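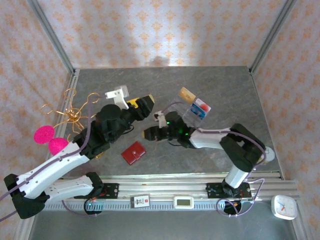
3. Materials and Procedure

3.1 Wallets

The study used four wallets, selected to cover the closures found most often on small card wallets in the Lau survey (Section 2.2): a flap with a snap, a zipper on one edge, an elastic band, and an open sleeve without a closure. All four were bought new. Wallets with a coin section were excluded, as the added bulk changes the grip used by the holding hand and would have confounded the closure effect.

The snap wallet served as the reference item. It was supplied by Vetov and is shown in red in Figure 2, lying on the gray marbled tabletop near the card holder. Its pocket opening measures 93 mm across when the flap is fully raised. The usable depth of the pocket, taken from the opening to the bottom seam, is 53 mm, so that a card of ID-1 size inserted long edge first stands slightly above the opening and can be pinched for removal. The three remaining wallets were matched to the reference in usable depth to within 2 mm. They could not be matched in stiffness, and this is treated as a covariate in Section 4.3.

Each wallet was conditioned before use by opening and closing it 30 times and by leaving two blank cards in the pocket overnight. New pockets tend to cling along the side seams, and in pilot work the first several insertions into an unconditioned wallet were markedly slower than those that followed. Conditioning was repeated whenever a wallet was replaced. The reference wallet was replaced once, in July, after the snap had loosened to the point where the flap could open under its own weight.

3.2 Cards

Cards were of ID-1 size with rounded corners. Two designs were used throughout: one gold-colored, and one in blue, white, and red with a red circular logo. The designs were chosen to be distinguishable at a glance so that a coder working from the recordings could tell which card had been moved without reading any print. Color had no role in the instructions given in Blocks 1 and 2. In Block 3 the requested card was named by color.

Embossed cards were considered and rejected. Raised characters catch on the lip of a narrow pocket, and the effect depends on which face of the card is turned outward, a factor that was not controlled here. Readers interested in embossing are referred to the measurements of Hanrahan and Choi discussed in Section 2.1, which were made on a single pocket type.

Cards were wiped with a dry cloth between sessions. Any card with a visible nick on an edge was withdrawn.

3.3 Card holder

At the start of each trial the cards were presented in a clear acrylic holder that stands upright on the table. The holder keeps the gold-colored card at the top and the second card below it (Figure 2). An upright presentation was preferred to a flat one for two reasons. First, a card lying flat on a smooth surface has to be slid to an edge or tilted with a fingertip before it can be picked up, and the time taken by this movement varies widely between individuals. Second, the upright position allows both card faces to be seen from the front, which removes the need for a search phase.

The disadvantage is that the two positions are not equivalent. The upper card can be approached from above with no obstruction. The lower card must be approached with the upper card still in place, unless the upper card has been taken first. The order of removal was therefore fixed in Blocks 1 and 2, with the upper card taken first, and was allowed to vary only in Block 3.

An earlier version of the holder, made in the Forkberg workshop, had a shallower base and tipped backward when the lower card was pulled with the front edge of the hand raised. All trials recorded with that version were discarded. The base was deepened by 20 mm and no further tipping was recorded.

3.4 Work surface and surroundings

The work surface was a gray marbled tabletop enclosed by walls on three sides. The walls were covered in pale pink wallpaper with a repeating floral diamond pattern in orange-peach, and silver metal posts stood at the two back corners. The same surroundings were kept for all blocks.

Two consequences of this choice should be stated. A marbled surface provides low contrast for pale or gray objects, and the zipper wallet, which is light gray, was harder to segment in the recordings than the reference wallet. The affected trials were coded by hand. The wallpaper pattern is visible through clear acrylic at some viewing angles, and the outline of the holder is correspondingly weak. Coders were instructed to locate the holder from the cards and to disregard its edges.

Wallet positions were marked on a paper template, which was laid over the tabletop at the start of a session and removed before the first trial. The wallet was placed flat in front of the holder. For the snap and zipper wallets the closure was fastened at trial onset in the closed condition, and left unfastened in the open condition.

3.5 Procedure

A trial comprised four stages: opening the wallet, taking a card from the holder, inserting the card into the pocket, and closing the wallet. In the open condition the first and last stages were omitted. Stage boundaries were defined by contact events, as follows. Opening ended when the flap or zipper had cleared the full width of the pocket. Taking ended when the lower edge of the card had left the holder. Insertion ended when the card ceased to move relative to the pocket. Closing ended when the snap was engaged, the zipper had reached its stop, or the band was seated.

Engagement of the snap was judged by a lift test. After the trial, the experimenter raised the free edge of the flap with a strip of card stock. If the flap lifted, the closing stage was scored as incomplete regardless of how it had looked in the recording. The test was introduced after the pilot, in which a flap resting on the snap without having been pressed home was repeatedly coded as closed.

Each wallet was used in 20 trials per block. Wallet order was rotated between sessions according to a balanced square. Blocks 1 and 2 differed only in the starting orientation of the wallet: in Block 1 the pocket opening faced the holder, and in Block 2 the wallet was turned through a half circle. Block 3 used the orientation of Block 1 and introduced the named card.

A card dropped onto the tabletop was left where it fell and the trial was allowed to continue. If the card was recovered and inserted, the trial was retained and flagged. If it left the tabletop, the trial was stopped and repeated at the end of the block. Repeated trials are marked in the data tables.

3.6 Coding

Recordings were coded by two coders, L. Kokkonen and C. Fang, each working without access to the other's times. Where the two times for a stage boundary differed by more than 0.2 s, the boundary was recoded by M. Fabbri and the median of the three values was used. This applied to 27 boundaries, most of them at the end of the insertion stage for the open sleeve. The sleeve has no lip, and the card may settle by a small amount after it has been released.

Insertion attempts were counted separately from insertion time. An attempt was defined as one approach of the card to the pocket that made contact with the opening or with the material on either side of it. A correction made without withdrawing the card was treated as part of the same attempt. Under this definition an attempt count of one is compatible with a long insertion time, and the two measures are reported side by side in Section 4.

Three types of insertion error were distinguished. In a lip error, the leading edge of the card met the front wall of the pocket and folded it inward. In a corner error, one corner entered the pocket while the other remained outside. In a flap error, which could occur only with the reference wallet, the card passed between the flap and the outside of the pocket. Flap errors were easily missed when the wallet lay flat, and every trial with the reference wallet was checked by opening the wallet after the lift test.

3.7 Limitations of the materials

The selection covers one wallet for each closure. Differences between closures therefore cannot be separated fully from differences between the individual products, and the comparison in Section 4.2 should be read as a comparison of four wallets. The Vilholm series, in which a single pocket is offered with interchangeable closures, would have permitted a cleaner design but was out of production when the materials were bought.

No wallet was tested in a filled state. A pocket that already holds several cards is wider at the mouth and stiffer along its length, and the two changes act in opposite directions on insertion time. The blank cards used for conditioning were removed before the first trial. Results for empty pockets are likely to overstate the frequency of lip errors in everyday use, where at least one card is usually present to hold the front wall away from the back.

Finally, the snap requires a firm surface beneath the wallet. On the tabletop it can be closed by pressing straight down. A wallet held in the hand has to be squeezed between finger and thumb, and closing times obtained here should not be carried over to that case.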